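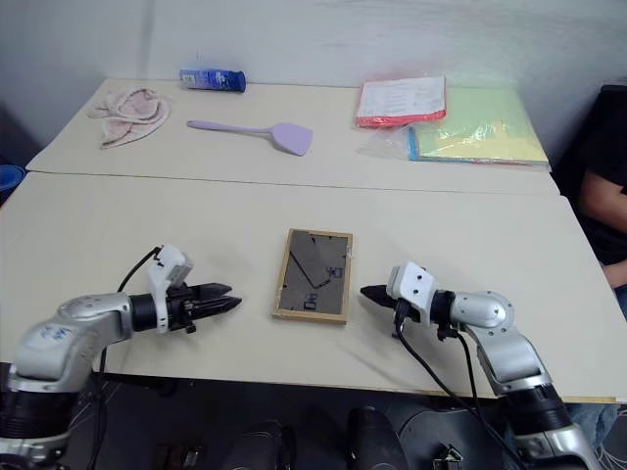 Stoica Kids' Robot Club, Flaltdale

Can you teach a robot to handle a picture frame? People say it's easy: you just show it. We aren't so sure.

A person steers both arms by remote control, and the computer saves every move. Then it tries to copy them. Copying isn't the same as understanding, though. If you move the frame a little, will the robot still find it? One good try doesn't prove much. Ask to see 200.
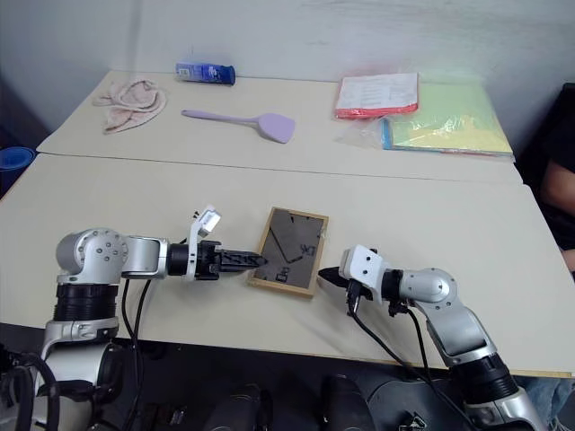 Siebe Lambrechts thinks we're too grumpy, and says kids learn by copying too. True, but a kid can ask what the frame is for. We'd still like to see those 200 tries.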